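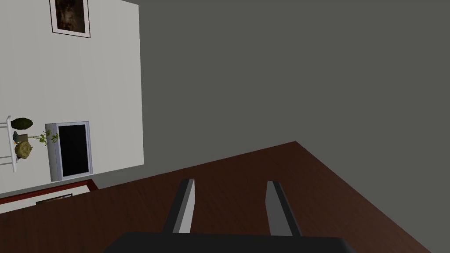
3.2 Mise en place de la cellule simulée et entretien du modèle

Je commence par la partie la moins glorieuse de l'article, celle qui nous a pourtant mangé le plus de temps : régler le robot dans Somholm, notre appartement virtuel, avant de lui demander quoi que ce soit d'utile. On croit toujours qu'une cellule simulée n'a pas besoin d'entretien (pas de graisse, pas de câble qui fatigue, pas de vis qui se desserre). Eh bien si, et j'ai les courriels de Senga Kinnear pour le prouver !

Le modèle du robot vient de Prediditz, une description que Fraser Mackay avait écrite pour un autre projet et que nous avons reprise presque telle quelle. Il comporte 2 pinces à doigts parallèles. La simulation tourne sous Rai, version 2325, et c'est là que les ennuis ont commencé : cette version lit les repères de caméra dans un autre ordre que la précédente, si bien que toutes les vues du poignet sortaient avec un roulis que je n'arrivais pas à expliquer. J'ai passé une bonne partie du mois d'août à soupçonner l'articulation du poignet. Je l'ai démontée sur le papier, remontée, j'ai refait la chaîne cinématique à la main – elle était parfaitement saine.

Annag Morrison m'a finalement suggéré de ne plus toucher au bras et de regarder les murs. Quand la pièce entière penche, tableaux et téléviseur compris, alors que les doigts restent bien droits dans l'image, c'est du côté de la caméra qu'il faut chercher. La figure 2 a été prise pendant ces essais, les deux pinces levées devant l'ouverture qui donne sur l'autre bout de la pièce. Les horizontales du mur du fond y partent en diagonale, de même que le plafond, et cela m'a convaincu bien mieux que nos journaux d'erreurs.
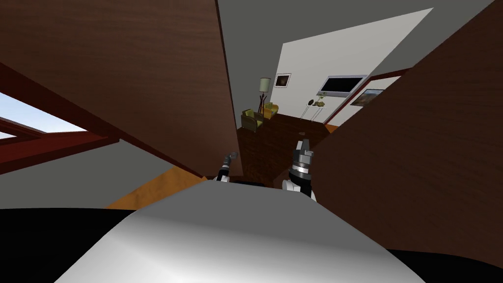 Figure 2. Les deux pinces dressées au-dessus du corps blanc du robot ; derrière elles, le mur du fond avec le téléviseur, vu de biais.

Une fois le repère corrigé, nous avons pu passer aux doigts eux-mêmes. La procédure est simple, je la donne parce qu'on me l'a demandée plusieurs fois. On amène la pince au-dessus d'un plateau de table, doigts ouverts et sans rien à saisir, puis on ferme par paliers en relevant l'écart entre la position commandée et la position lue. On recommence avec l'autre bras, et on note le tout dans Drokix, le petit carnet de bord que Siriporn Paisan a bricolé pour l'équipe (il plante si l'on met un accent dans le nom d'un essai, vous voilà prévenus). Nous avons fait 366 fermetures de cette façon, réparties en 6 séries.

Le défaut qui est ressorti tient à l'amortissement du doigt gauche, fixé trop bas dans le fichier d'origine. Le doigt arrivait en butée, rebondissait un peu, et le solveur prenait ce rebond pour un contact avec un objet. Fraser a proposé d'augmenter le frottement, Eyvindur Hedegaard préférait réduire le pas de temps. Nous avons essayé les deux et gardé une troisième voie, qui consiste à recopier simplement la valeur du doigt droit. Les faux contacts ont disparu des séries suivantes, sans que le temps de calcul bouge de façon sensible.

Reste la question de la fréquence. Pour l'instant je relance la vérification à chaque mise à jour du simulateur et chaque fois que quelqu'un modifie les maillages, même pour un simple chanfrein. Eyvindur trouve que j'exagère. La configuration utilisée pour tous les résultats de la section 4 est celle du 28 septembre 2024, figée après la dernière série ; les essais antérieurs ont été écartés, y compris ceux qui nous arrangeaient bien.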